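Sumaiya Jayawardena

1/ Der Kurs ist aus der Winterpause längst raus, und ich schulde euch seit Januar einen Bericht über unser Simulationsprojekt. Also bitte Tee holen, es wird wie immer etwas länger. Ich betreue mit Lalit Kanaujia zusammen die Robotik-AG an der Bonside-Gesamtschule, und in diesem Halbjahr läuft bei uns alles unter dem Namen Gruvon (den haben die Schülerinnen und Schüler ausgesucht, ich wollte etwas mit »Küche« drin und bin überstimmt worden).

2/ Die Aufgabe klingt erst mal harmlos: Ein Roboterarm soll in einer gerenderten Küche eine Tasse greifen und woanders wieder abstellen, und zwar auch dann, wenn auf der Arbeitsplatte allerlei anderes herumliegt. Wir arbeiten mit einem Modell vom Franka, weil es dafür fertige Gelenkdaten gibt und weil der Schuletat für Strom und Kekse reicht, aber eben nicht für einen echten Arm.

3/ Angefangen haben wir mit einer ganz leeren Platte und einem Würfel. Den Würfel hatten alle Gruppen nach zwei Nachmittagen im Griff, und die Stimmung war entsprechend übermütig. Dann hat Lalit die Tasse eingebaut, dazu Löffel, einen großen Topf und eine Spielzeugente, und auf einmal wurde sehr viel mehr gerechnet und sehr viel weniger gejubelt. Bei der Tasse gibt es ja zwei vernünftige Wege: außen um den Becher fassen oder von oben mit den Fingern hinein. Unsere Gruppe Awasthi (so heißt die wirklich, nach dem Straßennamen vom alten Schulhof) hat sich in den Griff von oben verbissen, und ich mag diese Sturheit sehr.

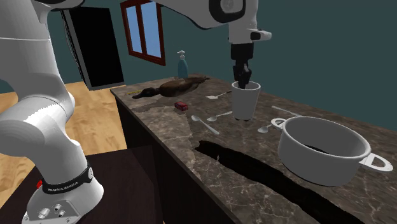

4/ Was wir dabei gelernt haben: Beim Griff in die Öffnung muss die Höhe wirklich stimmen. Ein bisschen zu tief, und die Fingerspitzen stoßen auf den Boden, ein bisschen zu hoch, und beim Anheben rutscht alles weg. Die Gruppe hat die Zielhöhe zuerst fest in den Code geschrieben, was so lange gut ging, bis jemand die Tasse gegen eine andere getauscht hat. Jetzt wird die Höhe aus dem Objektmodell gelesen. Ein schöner Moment, weil die Idee von einem Siebtklässler kam, der bis dahin vor allem die Musik ausgesucht hatte.

5/ Lalit besteht übrigens auf Protokollen, und zwar handschriftlich. Gegriffen wird immer in Blöcken zu 80 Versuchen, jedes Mal mit neu gewürfelter Anordnung, und nach jedem Block schreibt die Gruppe auf, was sie geändert hat und warum. Es gab Gemurre – großes Gemurre sogar –, bis zwei Gruppen denselben Fehler hatten und eine davon ihn in ihrem Heft nachschlagen konnte. Seitdem liegen die Hefte ungefragt auf dem Tisch.

6/ Die andere Gruppe, die von den Jüngeren, greift von außen. Das verlangt mehr Platz um die Tasse herum, und darum haben sie sich lange mit dem Besteck beschäftigt. Erst sollte der Arm alles beiseiteräumen, das wurde aber eine endlose Geschichte mit flachen Löffeln, die sich kaum fassen lassen. Inzwischen suchen sie vor dem Absenken eine Drehung des Handgelenks, bei der beide Finger freie Bahn haben. Sie haben dafür Pappschablonen in Greiferform ausgeschnitten und auf dem Lehrertisch zwischen echtem Mensabesteck hin und her geschoben, eine halbe Stunde lang, sehr ernst. Ich war so stolz!

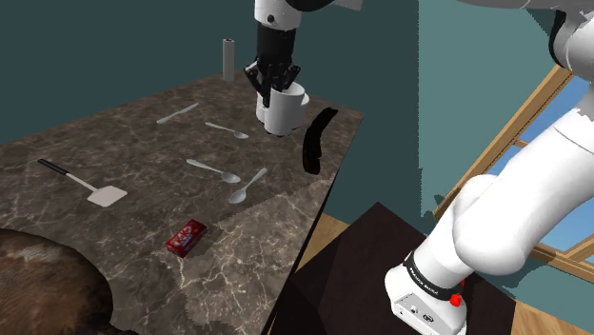
Muss man für die AG schon programmieren können?

Vorkenntnisse sind nicht nötig. Wir fangen mit fertigen Bausteinen an, bei denen man nur Positionen und Winkel einträgt, und Python kommt nach und nach dazu, meistens dann, wenn jemand sich über die Bausteine ärgert.

7/ Noch etwas für die Kolleginnen und Kollegen, die mich wegen der Rechner angeschrieben haben: Wir haben sieben Plätze und keine davon ist besonders neu. Zum Ausprobieren rechnen wir mit grober Auflösung und ohne Schatten, und erst wenn eine Gruppe etwas vorzeigen will, wird hübsch gerendert. Die ganz langen Läufe mit 1.000 Versuchen starten wir abends und schauen am nächsten Tag nach. Das ist jedes Mal ein bisschen wie Schuhe vor die Tür stellen.

8/ Am 9. April fahren wir dann zum Schülertreffen nach Laltgate. Es sind 29 Teams gemeldet, und bei der Küchenaufgabe bekommt man die Anordnung der Gegenstände erst vor Ort. Beide Gruppen wollen mit ihrer eigenen Methode antreten, und ich habe aufgehört, sie zu einem gemeinsamen Programm zu überreden. Lalit meint, wir sollten es genau so lassen, und wahrscheinlich hat er recht (sagt es ihm bitte nicht zu oft).

9/ Offen ist noch das Abstellen. Gegriffen wird inzwischen ordentlich, aber beim Loslassen kippt die Tasse gern, vor allem wenn der Arm die letzten Zentimeter zu schnell fährt. Wer von euch das mit einer Klasse schon einmal durchgespielt hat und Tipps zur Geschwindigkeit beim Absetzen hat: immer her damit, ich lese die Antworten in der nächsten AG-Stunde vor.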